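Forums > Woodworking > Small Projects > Maple board for shape blocks, glue up question

planeandsimple
Fri 1 November
Ok quick one before work. Glued up a maple board for the kids shape blocks to sit on. Three planks, one narrow, one medium, one wide. Now I look at it and wonder if I should of made them equal. Seams are faint but the wide one bugs me. Rip it and start over??

dovetail_dan32
Leave it. Unequal widths look fine, that's how boards come off the rack. If it's flat it's done.

mrs_kerf
Gonna disagree. Wide plank on the outside is where mine cupped. Made one for our Golville playroom, 2 winters and it rocked like a boat. I'd rip the wide one and flip half.

dovetail_dan32
One board cupping in one house. Was it finished both sides?

mrs_kerf
...no. Top only. Fine. Still say rip it.

planeandsimple
Both sides on mine, Hatix oil, two coats. Checked with a straightedge, no light under it.

sawdust_lou
Then stop fussing. What's the grain doing? Long way I hope

planeandsimple
Yep long way, wavy, pretty nice stuff really. Darker lines than I expected for maple.

gluepot
More worried about the blocks tbh. Printed or wood? The printed ones have those ridges, crud gets in and then the kid chews on it. Bought a set of Ferri wood ones instead, no regrets.

sawdust_lou
Printed is fine, old toothbrush and dish soap. My daughter drops hers maybe 1,000 times a day and not one has cracked. Wood ones dent.

gluepot
Dents wipe clean. Ridges dont.

mrs_kerf
Can we stay on the board. How thick is it and did you break the edges? Sharp maple edge + toddler forehead = bad evening

planeandsimple
Went over the edges with 220, not a proper roundover. Might do that this weekend if the router bit turns up. Thickness I'd have to measure, its in the other room.

dovetail_dan32
Roundover yes. Rebuild no. Got a pic?

planeandsimple
Ok pic at the bottom. Blocks are on it, the two yellow hearts over on the left, everything else in a line down the right, star included. Wide plank is the lower half. Tell me if it looks off to you or if I'm just staring at it too much - going with the roundover either way, will post again when its done.
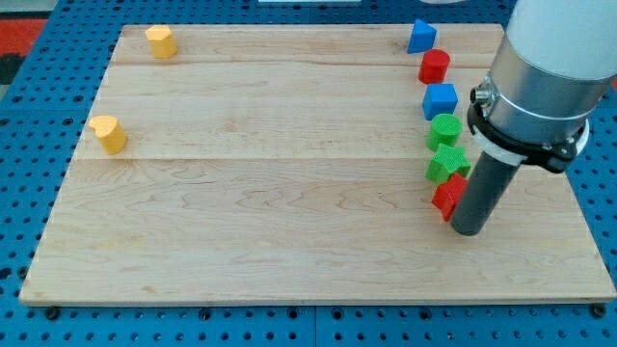
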